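Looking after a two-arm laundry cell – speaker notes
Zirow maintenance track, 29 minutes plus questions

Opening (3 minutes)

Start with the scope. The talk covers one cell, the Bralik laundry cell, and how we set it up and keep it running. No learning results, no comparison with other sites. Anyone who came for the policy side should go to the afternoon session.

Give the job in one sentence: two arms, one top-loading washer, one bag of clothes, move the clothes from one to the other. Then go straight to the point of the talk. Most of the lost time in this cell comes from cables, joints that drift and things on the floor. Very little of it comes from the software.

Layout (5 minutes)

The washer is the fixed reference and everything else is placed from it. We do not move the washer. If it has been moved for cleaning, the whole setup procedure is run again from step one, even when it looks like it went back in the same place.

The bag goes to the right of the washer, close enough that the left arm can reach the bag mouth without going past 600 mm of extension. Past that distance the elbow is nearly straight and the wrist starts to hunt. Mention that we tried a taller basket at Maketti and went back to a soft bag, as the basket rim kept catching the fingers.

Keep 300 mm clear between the elbow and any fixed surface at the worst pose. Counters are the usual problem. A drawer handle counts as a fixed surface. So does a door hinge.

Power strips stay up on a counter where one is available. A strip on the floor gets a foot or a wet sleeve on it sooner or later.

The lid is opened by hand before the run and stays open. The arms are not asked to handle it.

Cables and wrists (6 minutes)

Slow down for this section.

The wrist cable needs slack, and the slack has to live somewhere. We leave a loop between the wrist and the forearm, and the loop size is set with the wrist turned to its limit in both directions. Set it with the arm parked and it will be too short.

A loop that is too long is also a fault. It drops onto the work, and cloth gets between the cable and the bracket. The first sign is a small position error on the last wrist joint that comes and goes. People replace the encoder at this stage. Check the loop first.

Three views from the Ung kitchen install. Leave them up while talking through the clearances. 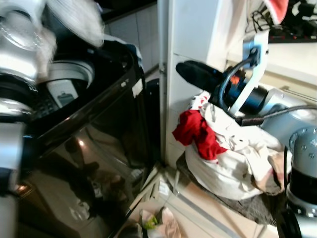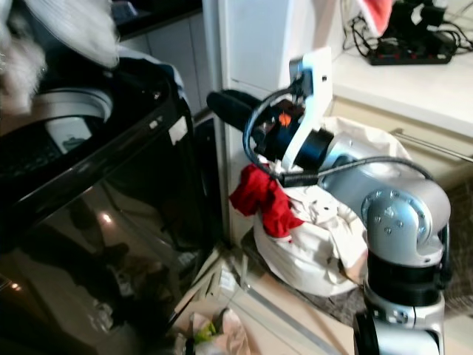
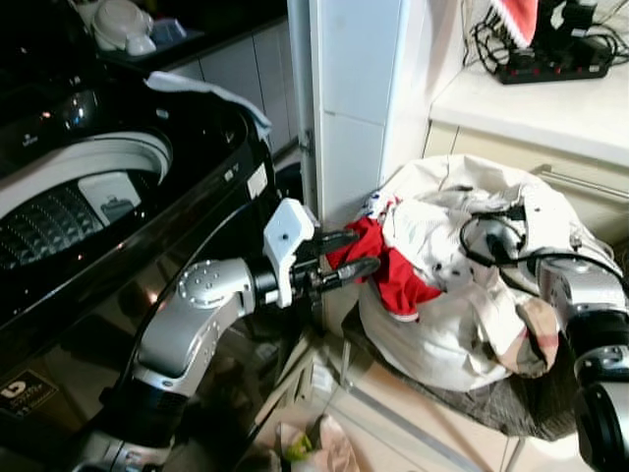
The order for a cable check is always the same:

Arm unpowered, brakes on.
Run a finger along the cable from the connector back to the elbow and feel for flat spots.
Look at the jacket where it leaves the bracket. Whitening means it has been bending in one place.
Seat the connector again, even if it looks seated.
Power up, jog the wrist slowly from limit to limit, watch the loop the whole way.
Log it.

Replace the cable at 300 hours of run time whatever it looks like. We went up to 600 on one arm and had an intermittent fault that took most of a shift to find. The cable costs less than the shift.

Joint fasteners (4 minutes)

The bolt ring on the elbow cover is checked with a torque driver in a star pattern. Do not go around in a circle. Each head gets a paint mark after tightening, and a mark that no longer lines up is written down before the bolt is touched. If you tighten first you have lost the information about which one moved.

We found 17 shifted marks over the first month at Bralik, most of them on the left arm. The left arm does the longer reach and takes more of the load when a garment snags. After we lowered the pull force limit the count fell, and it has stayed low – one or two in a month.

No thread locker on covers that come off for inspection. This gets asked every time.

Gripper fingers (4 minutes)

Fingers collect lint. Lint changes the grip before it changes anything you can see in the logs. Wipe with a dry cloth at the start of each session and after any load with towels. No solvent on the pads.

Zero the gripper closed on itself, then closed on a folded piece of thin cotton. Write down both motor current values. If the gap between the two shrinks from one week to the next, the pads are worn or dirty. Clean, repeat, and if it is still small, change the pads as a pair. Changing one finger only gives an uneven pinch and thin fabric slides out toward the new side.

Snag recovery: stop, open the fingers, back off along the approach line. Do not pull upward to free a garment from the bag. The bag comes with it, and then the bag position is wrong for every pick that follows.

Floor and start-up check (4 minutes)

The floor is part of the cell. Any bag, box or offcut of cardboard on it is picked up before the base is moved. Threshold strips are crossed straight on and at low speed. Mats stay flat, with no corner turned up under a wheel.

Start-up sheet, read it out:

Emergency stop pressed and released, both arms respond.
Lid open, drum turned by hand, nothing left inside.
Bag in position, mouth open toward the washer.
Wrist loops checked on both arms.
Fingers wiped, current values written down.
Head camera lens clean.
Slow pass through the three reference poses.

The slow pass is the one that gets skipped when people are late. If the second pose is off by more than 2 mm at the fingertip, do not correct it with an offset. Find out what moved.

Close (3 minutes)

Put up the spares list: two wrist cables, one set of finger pads per arm, one bracket, a bag of cover bolts. The Maketti site keeps the same kit in the same order in the drawer, so anyone from either site can find a part.

Leave the start-up sheet on the screen for questions. Paper copies are on the table by the door.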